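Shop > Automation > Bench Arms & Bundles

Flekar Bench Arm Bundle (arm, mounting plate, Prulleck gripper, planning software)

12 Jan 2022 | Posted by the Lomer front desk
51 shares | 16 comments

Okay, so the Flekar bundle is back on the site, and I get to write the page for it this time, which makes me happy because I'm the one who picks up the phone when people call us about it! I've been selling bench arms out of our shop in Paterson long enough to know that most of the calls start with the price of the arm and end up somewhere completely different. Usually they end up at the table. Or the floor. Or the electrician.

What you get in the box first. The bundle is the Flekar arm itself, the controller, the cable set, a flat steel mounting plate, the Prulleck two-finger gripper with a spare pair of finger pads, and a seat of the planning software so you can lay out your station on a computer and run jobs there before anything gets bolted down. The handheld stop button comes with it too (please don't buy a second one from us unless you want a second one, people do this all the time and I have to talk them out of it on the phone).

The bundle doesn't include a stand, a camera, or anything to do with guarding. I want to put that up high on the page because last year I didn't, and I got some grumpy emails, and they were fair.

Now, the budget. If you're writing this up for a boss or a department, please don't put one line that says "robot." Put the arm on one line, the hand on another, the stand on another, then the setup time, then the stuff that wears out. I love a long boring budget! When the whole thing is one line and you go over by a little, it looks like the robot cost too much, when really you just forgot you'd need a new power outlet on that wall.

The stand is the thing I'd spend more on than you're planning to. Our heavy platform is $782 and it's sold separately, and yes, I know, you've got a perfectly good workbench. Maybe you do. But a workbench that feels solid when you lean on it can still shiver when an arm swings its full reach and stops, and then your picks start drifting and you blame the gripper. The platform sits next to your existing counter or table, so the arm has its own footing and the work surface stays yours. You can keep using the counter you've got, put things down on it, wipe it, whatever, and the arm reaches over from the side.

One more thing on that. Measure the height of your counter before you order and tell us what it is. The platform legs adjust, but they adjust in a range, and kitchen counters, lab benches and packing tables all land in different spots. If your work is going to be spread over two levels (a main surface and a shelf or a raised bit off to the side) give us both heights. Reach on paper is a nice clean circle and reach in real life isn't, especially when the arm has to come up over the edge of something and back down again.

Let me talk about the software, because I think it's the best part of the bundle and the part people leave sitting in their inbox. You draw your room, or pull one of the ready-made ones, drop the arm where you think it should go, scatter the objects you want to pick, and run it. I always tell people to do this before they pay the balance. Put the base where you want it, then put your objects in the worst spots you can think of, up at the far end, near the wall, close together, one off by itself on another surface. If the arm can't get there in the software, it won't get there in your building either.

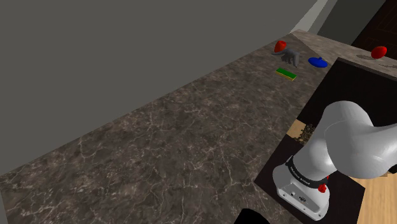

And mix up what you ask it to pick, too. Everybody starts with blocks, and blocks are easy, so the first demo goes great and everyone claps. Then the real job is a soft thing and a flat thing and a round thing that rolls, all on the same surface, and suddenly you're on the phone with me asking what other fingers we sell. Thin flat items are the hardest for the Prulleck, since there's hardly anything for the pads to close on. Squishy things it does well if you turn the grip force down, and the setting is right on the first screen. Fruit I'd test with your own fruit, in your own building, before you promise anyone anything.

If your list is mostly flat things, call me before you order and I'll swap the gripper for the suction version. It costs a bit more and it needs an air line, so that's another line in your long boring budget. The swap is free of any restocking fee as long as the box hasn't been opened.

A question I get a lot is whether the simulated run tells you how fast the real one will be. Sort of! It's good for telling you whether the arm can reach and whether it's going to bump its own elbow into the wall. For speed I'd treat it as a best day. Real surfaces are slippery or sticky, things get set down crooked, somebody leaves a mug there. When you're working out how many picks an hour you need to make the purchase worth it, use a slower number than the screen gives you, and if the purchase still makes sense at the slower number then go ahead and feel good about it.

Setup time. We'll tell you three days and I stand by it, provided the stand is assembled and the power is where you said it would be. A day to bolt and wire, a day to teach positions, and a day for all the little things. If you've never had an arm in the building before, plan for your person to be slow at their normal work for a while after that. I know that doesn't show up on a quote anywhere. Put it in anyway, even as a note at the bottom.

Finger pads wear out. We sell them in packs of 16, and for a station that runs most of the day a pack is plenty to start with. They peel off and stick on, you don't need tools, and you can tell they're done when they go shiny. The cables last a long time if you leave them a loose loop by the base and not much time at all if you pull them tight. I say this on every single call and I still get sent photos of tight cables.

The floor matters more than you'd think, by the way. Concrete is lovely. Wood floors are fine for an arm this size, but use the wide feet (they're in the platform box, in the little bag taped under the top) and check the level again after the first week of running. And keep the area around the base swept. Small stuff gets kicked under the platform, it collects there, and then the feet don't sit right and you get a wobble you can't find.

On safety I'll keep it short and plain. The Flekar is made to work close to people and it stops when it touches something, but what it's holding might be the part that hurts. Do your own risk check for your own job, with somebody who knows how, before you run it with people nearby. If you need fencing or a scanner, we can quote that too, though I'd get a second quote from somebody local because shipping fence panels is silly money.

Ordering. We take a deposit to hold an arm and the rest when it ships. The batch we have now is spoken for in part, and the next one comes in February, so if your budget year starts in spring you can put the deposit down now and we'll sit on the box for you with no storage charge. Schools and colleges can order on a PO, just send it to the front desk address and write "Flekar bundle" in the subject so it doesn't go in the pile with the toner invoices.

If you want to try before you buy, come see us in Paterson! We keep a Flekar running on the platform near the front window, and you're welcome to bring a bag of whatever it is you need picked up. Call first so I can clear you a slot, and bring more of the items than you think you'll need, the odd-shaped ones too. Parking is around the back by the loading door, and the bell there works if you lean on it.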